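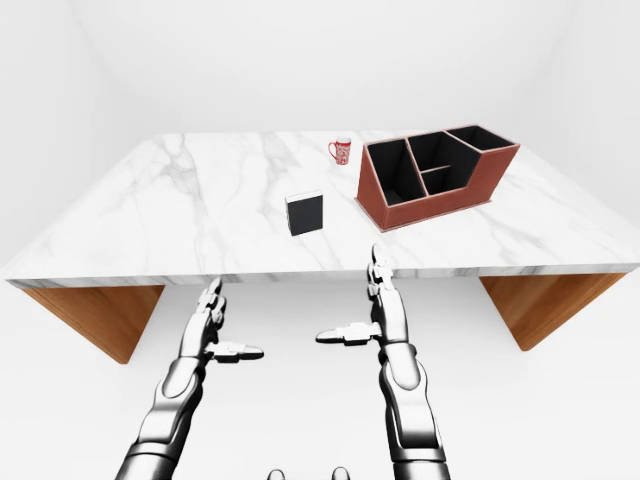

Right arm faults on the approach, before the hand gets anywhere near the book

I have a fault in simulation that I can't clear, and I'd like to know whether I'm looking at the planner or the hand model. The setup is a two-armed humanoid with jointed hands, run in Zamberg with the Brellard controller. The task is to put the black book into the desk organizer. At the start pose both hands are open in front of the marble table, thumbs facing each other, and the book stands between the organizer and the left side of the table. The left arm is parked and only the right arm is commanded. It gets partway through the approach, then the controller reports a collision between the right fingers and the table and drops to a protective stop. Nothing in the viewer is touching. I have rerun it 300 times with small changes to the book position and it stops in 95 of them. Joint limits are fine. Raising the contact threshold hides the fault, but then the fingers pass through the stone on some runs, so I put it back.

Yabsira Bogale

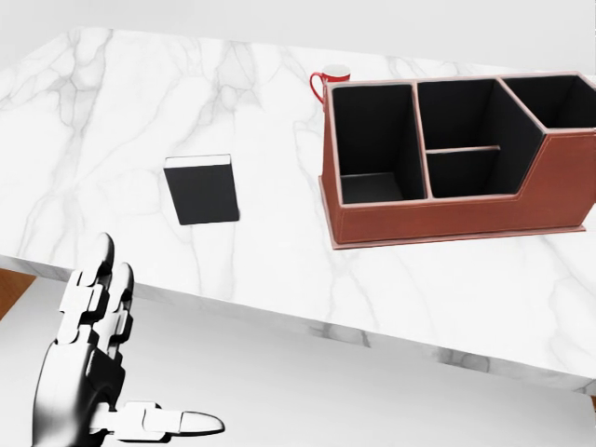

The first thing to check is the collision geometry of the tabletop, separately from the mesh you see. Zamberg wraps imported furniture in a convex hull by default. Your table has a slab with slanted legs under it, and a single hull over all of that fills in the open space between the legs. In the right-hand view the thumb and both visible fingers are over the floor, out past the front edge and clear of the stone, and that is exactly the region where a hull with outward-sloping legs will sit if they extend past the slab at any point. Turn on the collision overlay and look at it from the side. If you see one solid block, split the table into a box for the top and one box per leg.

Do the same for the organizer while you are there. A hull over it closes all four compartments, and the next thing you will report is the book refusing to go in.

One more point. Do not leave the threshold raised, even as a stopgap. We did that in March on a different cell, forgot about it, and the setting was carried over to hardware with the rest of the config. It bent a finger link.

Shuk-fan Pan

Could be the padding. Default link padding in Brellard is too big for fingers. Try 2 mm. I had the same thing with a Stonora hand and it went away, didn't look into why.

Poon

Overlay was the answer. The table was a single hull, solid down to the floor and sticking out in front of the slab. With separate boxes I get no stops in 700 runs, threshold at the original value. I tried the padding change alone first and it reduced the stops but did not remove them, so I have left the padding at default. The organizer was also one hull – it is now a floor plus individual walls. The book still catches on the divider sometimes, but that is a placement problem and I will post it separately.

Yabsira Bogale
Sun 11 December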